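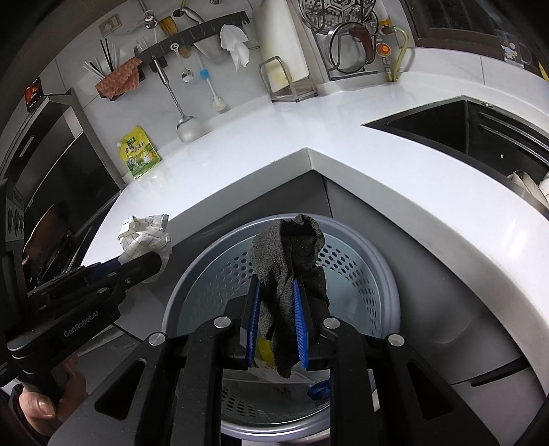 Gralov hand gripper, demo and open day sets
Sold by Lodudard

Product code: Skerex 42
Availability: in stock, pairs made up to order

Simple two-jaw gripper you work by hand. Ribbed pads, open linkage, easy to wipe down. Shown at our September open day in the kitchen area, where visitors had a go at tidying up: cloths, paper, wrappers, that sort of thing. Soft stuff is the hard bit. Come and try before you buy.

What's in the box
2 grippers, left and right
Spare pads, one set
Carry case
Quick start sheet (large print on request)

Good for
Open days, school visits, showing staff how a job gets done before it goes to the arm. Works with the Zaki recording kit, sold seperately.

Notes from the open day
Most people picked it up in a few goes. Cloths fine if you take a proper fold of it. Thin wrappers slower, come at them side on. Small hands found the handle a bit wide, we are looking at a slimmer one, no date yet.
Pads wear first. Swap them when the ribs go smooth.

Booking a demo
Visits last 42 minutes, groups up to 18. Morning or 2 pm start. Bring your own bits to pick up if you like, nothing sharp and no glass please. Parking is round the back, tight for vans.

Hire
Pairs can be hired for your own event. Case comes back with everthing in it or we charge for what's missing. Ask for the hire sheet, prices on there.

Delivery
Orders in before noon go out same day. Spare pads by post.

Related: Skerex spare pads, Zaki recording kit, Gralov wall hook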